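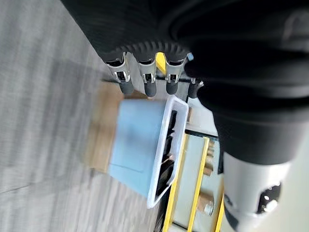

Home | Posts | Notes on Rehab | Archive | Contact

Distal radius fracture, week six: notes on the cast coming off

June 13, 2019

The cast came off on Monday. I kept a log while it was on, and several people who found the earlier post have written to ask what happened next, so I am putting the rest of it in one place. I am a patient with a spreadsheet and no medical training.

Recap of the injury. I fell on the outside stairs at the Turham office and landed on my left palm. The X-ray showed a break in the radius just above the wrist, tilted backward, with no break into the joint surface. It was set under a local block the same evening and put in a splint, then a full cast below the elbow once the swelling had gone down. The follow-up films showed that the bone had held its position, so surgery was not discussed again.

Removal

The saw is loud and does not cut skin. The blade moves back and forth over a very small arc, which is enough to break fiberglass and not enough to cut something soft that moves with it. It does get warm. I mentioned this and the technician stopped for a moment, then carried on from the other side. The padding was cut with blunt scissors.

The arm was thinner than I had planned for. The skin was dry and came off in flakes for three days. I washed it with plain soap and used unscented cream, as the discharge sheet said. The hair on the forearm was noticeably darker than on the other arm. The sheet says this is common and goes away.

What would not move

Danylo Marchuk, the hand therapist at the Lustden clinic, measured everything at the first visit with a small plastic protractor called a goniometer. Bending the wrist forward was poor. Bending it back was worse. The surprise was rotation. With my elbow at my side I could turn the palm down without trouble, but turning it up stopped well short, and no amount of effort changed that. Most people cheat by moving the shoulder. I did too, until he had me hold a rolled towel between my elbow and ribs.

The fingers were fine, apart from the thumb, which was stiff at the base. I had done the finger exercises in the cast every day: straight hand, hook, full fist, flat fist, each held for a few seconds. If you are still in a cast and your clinic gave you that sheet, do what it says.

Grip was tested with a dynamometer, three squeezes per side, alternating. The right hand averaged 400 newtons. The left averaged 60. Marchuk wrote both down without comment and said we would test again in four weeks.

The program

Five sessions a day, ten minutes each:

Wrist forward and back with the forearm on a table and the hand over the edge.
Side to side, palm flat on a cloth.
Palm up and palm down, elbow in, holding a pencil upright as a pointer.
Thumb to each fingertip, then to the base of the little finger.
Warm water for a few minutes beforehand, optional.

No weights, no putty and no pushing up out of a chair with that hand. Strengthening starts when he says so. A dull ache that settles within the hour is acceptable. Sharp pain, or swelling that is still there the next morning, means doing less the next day. I have had the second once, after opening a stuck window.

The removable brace is for outdoors and for sleep this week, then outdoors only.

Answers to mail

Eun-seong Seo asked about typing. I am back to two hands for short stretches, with the keyboard flat and its feet folded in. Long stretches make the thumb side sore.

Máté Kerekes asked whether I was given anything for bone density. I was told to raise it with my regular doctor, and I have an appointment later in June.

Reto Fankhauser asked about driving. That is a question for your own doctor and your insurer. I am taking the bus.

The log, with all 521 entries, is a plain text file. Write to me if you want a copy. The next post will be after the second grip test.

Contact: use the form | © 2019 Tkachuk Notes | Back to top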